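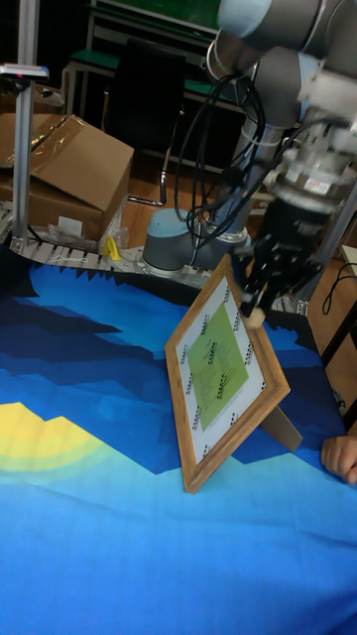
斜接口内侧开缝，全算在胶头上恐怕不公平，上一页的页边有人用铅笔回了这么一句，意思是先去查木条进库时的含水率，再谈换胶。这条意见我接受一半。含水率确实漏查了，但胶的问题也还没有排除，下面两件事分开记。

5月
记录：木工间

Pant 这批相框的返修集中在斜接口。缝都从内角起，往外角方向逐渐收窄，外角基本闭合。按道理，木条沿长度方向的干缩可以忽略，宽度方向干缩明显。宽度一减，原来切成四十五度的斜面就变钝或变尖，取决于从哪条边量；框子又被对边拉着保持直角，缝只能留在内侧。反过来吸湿膨胀，应当是外角先张开。返修件里没有见到外角先张开的，所以至少方向上与干缩吻合，页边那条意见站得住。

不吻合的地方：同一框的各个角缝宽不一致，有的角完全没有缝。若单纯是干缩，同一根料切出来的两端应该差不多。怀疑叠加了涂胶量不均，或者夹紧时有角没有压到位。

试件安排
分4组，每组3个框，合计12个。木条全部取 Genduvine 同一捆，宽面线条，内侧带止口，不上漆。截面尺寸抄在料单上，此处不重复。
甲组：现行做法。端面刷一遍 Kerura，直接合口，带式夹。
乙组：端面先刷一遍稀释的 Kerura 封底，等表面不粘手，再刷原胶合口。
丙组：同甲组，胶干以后外角开槽嵌薄木片。
丁组：同甲组，但木条拆包后在木工间竖放3周再切。

甲、乙、丙三组拆包当天就切。丁组切料前后各测一次含水率，其余三组只在切料前测。测点取木条中段背面，离端头远一些，端头读数偏低，之前有一页数据就是这么废掉的。

切角
用 Flarnulik 切角机，刀片刚磨过。先切两段废料对合，用直角尺靠内外两侧检查，透光不明显才开始切正料。定位靠山有一点松，切到第二根时发现斜面有细微台阶，停机，把锁紧螺钉重新上过，前面切的两根降为废料。此后每换一根都推一下靠山确认。
对边长度配对切，两根背靠背一起送。以前单根切，靠止挡块保证长度，止挡面上积木屑就会短一点，这个误差看起来很小，合口时全都跑到最后一个角上。返修件里“有一个角特别宽”的，很可能是这个原因，跟胶和含水率都没有关系。已在待查项里加了一条。

涂胶
端面吸胶很快，甲组刷完到合口之间端面已经发暗，说明胶被导管吸进去不少。乙组封底后第二遍胶能停在表面，合口时沿缝有均匀的小胶珠挤出。甲组胶珠断续，内角一侧经常没有。光看这一步，乙组的做法更合理，但强度要等破坏试验，不先下结论。
封底胶的稀释比例这次凭手感，不好。下次用量杯，写在瓶身上。瓶身现在只写了“稀”，换一个人来就不知道是什么。

夹紧
带式夹的4个角块有磨损，其中一个内棱已经圆了，压力落不到外角尖上。换到别的角位再夹，松的位置跟着角块走，可以确认是角块的问题。暂时垫薄硬纸处理，同时申请换新。这次试件全部用垫过的角块，各组条件一致，但与当初 Pant 那批的夹法已经不同，对比返修数据时要记得这一点。
对角线每框量一次，在上夹之后、胶凝之前。有偏差就沿长的一条对角线轻推，不要敲。挤出的胶等它成胶皮以后用刀片铲掉，湿布擦会把稀胶抹进木纹，上色时留浅斑。丙组有一个框是用湿布擦的，擦完才想起来，已在背面做记号，外观评定时剔除，开缝数据保留。

放置与测量
试件平放在架子上，面朝上，彼此不叠压。架子离暖气一侧太近，已经挪到对面墙。湿度计挂在架子中层，早晚各抄一次。上午开除尘时室内湿度会掉一截，所以早上那次固定在开除尘之前抄。
开缝用塞尺，从内角插入，以能进入且不靠推力为准。每个角的编号从左上起顺时针，写在背面。塞尺插入深度不记，之前记过，不同的人手劲不一样，数据没法用。

目前情况
甲、乙、丙三组胶已干，正在放置。丁组的料还竖着，没有切。首次测量未见可塞入的缝，这很正常，返修件也都是出库以后才报上来的。

待查
一、翻 Pant 当时的切料记录，看是不是单根切。
二、问 Genduvine 那批木条出窑后存放了多久，包装是否完整。若外层塑料膜破过，靠外的几根和靠里的几根要分开看。
三、背板压片的位置。如果背板切得太紧，背板受潮也会从里面把边条往外顶，缝的样子可能和干缩的很像。拆一个返修件，看背板边缘有没有压痕。
四、Kerura 现用这桶的开封月份，桶盖上的字蹭掉了，去领料单上查。
五、角块到货后先单独夹一个废框，不要直接用在丁组上。丁组仍用垫纸的旧角块，做完为止。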